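Mirkgate Residents' Help Pages
Laundry, Linen and Storage

Folding large dark garments with drawcords before storage

Posted by Hinds
10 November 2018
Viewed 722 times

I should be grateful for advice on the folding of outer garments for seasonal storage. My household is required to clear one wardrobe before the end of the month, and the contents are to be placed in flat boxes beneath the bed. The boxes are of the Humitz type supplied to the upper floors and have an internal depth of 12 cm. Shirts, towels and bed linen have presented no difficulty.

The difficulty lies with several large black garments of smooth fabric, some of which have a cord running through the hem. When they are folded on the bed in the usual manner, with the sleeves brought to the back and the lower half brought up to the collar, the fabric slides and the parcel opens again before it can be lifted. The cords are also inclined to work out at one side and to catch beneath the next item.

I should like to know, first, whether such garments ought to be folded or rolled; secondly, whether the cords should be removed before storage; and thirdly, whether there is any objection to placing them in the same box as lighter items. The garments have all been laundered and are dry. I have consulted the guidance sheet issued in February, but it deals only with woollens and blankets.

3 replies

Posted by Durach Lodge, Linen Office

The following is the practice of this office and may be of assistance.

Garments of smooth fabric should be folded in thirds and never in half. A fold in half places the whole weight of the upper layer against a single crease, and the layer will slip. Fastenings should be closed in full before work begins. The garment is then laid face down, and each side is brought inward by one third of the width, with the sleeve laid straight down upon it. The hem is brought up by one third and the collar end is brought down over it. The finished parcel should be turned over at once so that its own weight rests upon the loose edge.

Rolling is acceptable for thin garments only. A padded garment which has been rolled will not sit level in a box of 12 cm and will press against the lid. Padded garments are better hung, if any hanging space remains.

Cords should not be removed. They are troublesome to rethread, and the ends are readily mislaid. The two ends should be drawn out to an equal length and tied in a loose bow, which is then tucked inside the hem before the first fold is made. Any toggle should be set to its open position. A toggle left tight will hold the hem in gathers throughout the winter, and the marks may be slow to drop out.

This office stores 336 items each season by the method set out above.

Posted by Resident, Second Floor

We roll ours and put a rubber band round them. There have been no complaints. The bands do perish after a time.

Posted by Mirkgate Household Stores

The advice given by the Linen Office is sound, and the remarks which follow are intended only to supplement it. They concern the preparation of the garment on the bed and the question of mixed boxes.

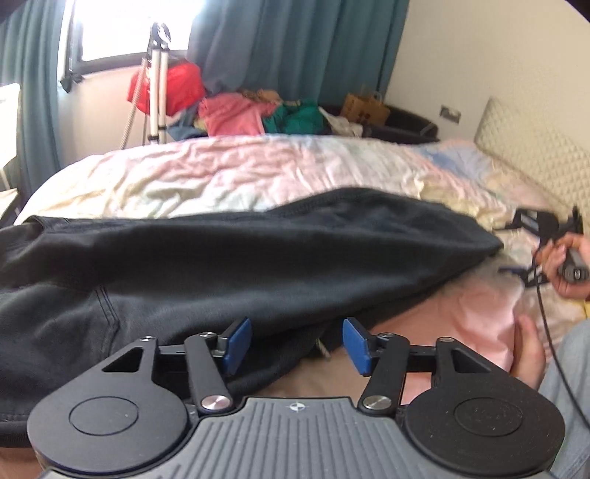 Most of the slipping described in the original enquiry arises before the first fold, when the garment has been spread out but not smoothed. Air and slack cloth are trapped between the layers, and each later fold pushes them towards the open side. The black garment on the bed still has broad, soft folds across it and draws to a point at the right, and cloth in that condition should be flattened with the palm from the middle outwards before anything is turned in. The short pale cord end showing from under the lower edge should likewise be dealt with at this stage. Stitched lines are a helpful guide for the eye, but a seam that bends should not be taken as a fold line.

As to mixed boxes, there is no general objection. Dark items which have been washed fewer than three times should nevertheless be kept apart from pale ones, or separated from them by a clean sheet of plain paper. The light pink fabric lying beside the black garment ought to be moved to a separate pile while the work is done, as lint passes readily in both directions. Printed paper should not be used.

Residents are reminded that Stores can supply plain paper from Room 330 on request. Boxes should be labelled on the short side, which faces outward when the box is in position beneath the bed. Boxes with damaged lids may be exchanged at the same counter.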